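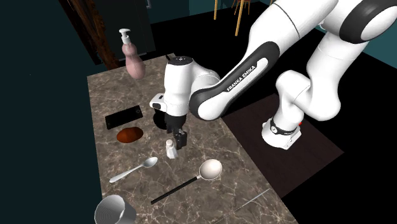 Áine Ó Dubhghaill asked that no material be cut for the Lotley bench until the simulated counter has been shown to match the space in the back bay. A worktop that is correct on the screen and 3 cm too long for the wall, she wrote, will cost the workshop a full sheet and a Saturday's goodwill.

The request is accepted. The bay was measured again this morning and the figures were entered in the Jernura scene file before any further work was done.

Notebook, Lotley shared workshop, February
Bench build for tabletop pick and place

1. Counter and arm mount
The mounting platform stays separate from the counter, as modeled. The marble texture is to remain in the scene for now, although the real top will be painted board. It has strong veins and gives the vision code something difficult to work with. A plain gray version will be added later under the name Nevo so that results on the two surfaces can be compared.

The plan was to bolt the platform directly to the floor. The building rules do not allow this. The revised plan is a closed base frame weighted with paving slabs, with leveling feet at the corners. Steel for the frame has been priced but not ordered.

2. Small upright items
The little white bottle is the item of most concern. It is narrow, and with the fingers close over the cap there is not much room for error in the approach. Of 200 simulated attempts on it with the old settings, 70 ended with the bottle knocked over before the fingers closed. The approach speed was then reduced and the run is to be repeated overnight.

The spoons were not attempted. They will need a different grasp and are left for a later entry.

3. Wrist view
The view from the wrist was reviewed with the gripper open. The fingers and linkage occupy much of the lower half, and the lower part of the orange-brown egg-shaped item is hidden behind them. The faceted translucent item shows the marble through its sides and is hard to separate from the counter on color alone. The black item with the ragged outline reads as a flat patch with no surface detail. Its material should be checked in the scene file before it is used in any trial.

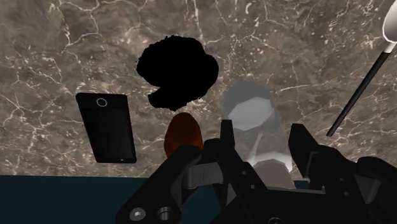 4. Changes to the scene file
Camera offset moved 27 mm outward in the draft bracket. To be tested against the same layout before the bracket is printed.
Material on the ragged black item - open.
Transparent items kept. Jibrin (the labeling script) currently skips them without a warning, and this must be corrected first.
Item positions to be saved with each run. Two runs from last week cannot be reproduced for want of them.

5. Second layout
The apples, the sponge, the glass and the cup were placed on the counter together with the flatware and the soap dispenser. From the side it is easier to judge how high the arm carries over the counter, and the shelf shown in the bench drawing now appears too low. It has been removed from the drawing. Anyone who had planned to store clamps on it should use the rack by the door. 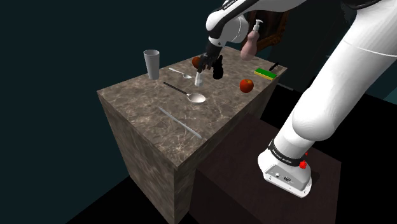

6. Outstanding
Confirm the depth of the bay behind the water pipe.
Repeat the bottle run at reduced speed and enter the result under item 2.
Order steel once Áine has signed the revised drawing.
Find out whether the stop button can be mounted on the left side of the base frame, where it can be reached from the stool.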